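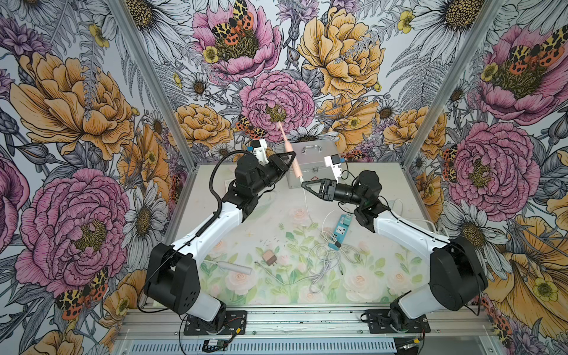 Subtitles come to Wulska's live channels

03/09/2020

Wulska has switched on live subtitles for nine of its regional channels, including the Fikatthorpe local news. Until now the pay-TV operator offered them only on catch-up programmes, and often a day after broadcast.

The captions are made by Teoh, which supplies the speech-to-text software, and checked by a team of four editors working in shifts. Wulska delays the picture by three seconds so that words and speech stay close together. Viewers who leave subtitles off get the same delay.

Josée Ross, head of accessibility at Wulska, said the old arrangement had drawn steady complaints. "People wanted the football and the news with subtitles on the night. We had the files, but they went up the next morning." 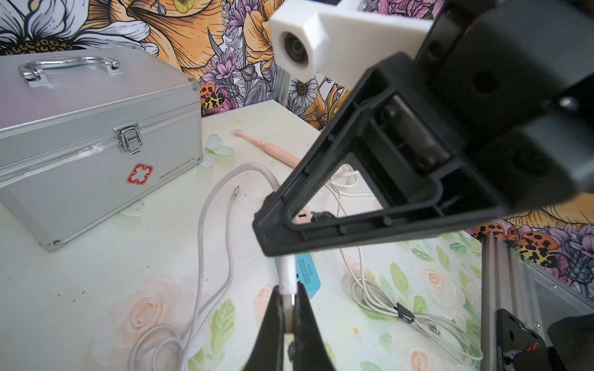 Older set-top boxes are the main gap. Boxes supplied before the June software update will show the captions in white only, with no change of colour between speakers, and the text size can't be altered. Wulska says a fix is being tested but has given no date for it.

Sport will be added next – 31 fixtures are on the list for the autumn, mostly evening matches. Femness, the production company behind several of them, will send team sheets in advance so that players' names are spelt correctly. Benvinda Carrilho of Femness said the sheets would normally arrive an hour before kick-off, with late changes phoned through to the editors.

Subtitles can be turned on from the Options menu on the remote. The setting is kept when you change channel.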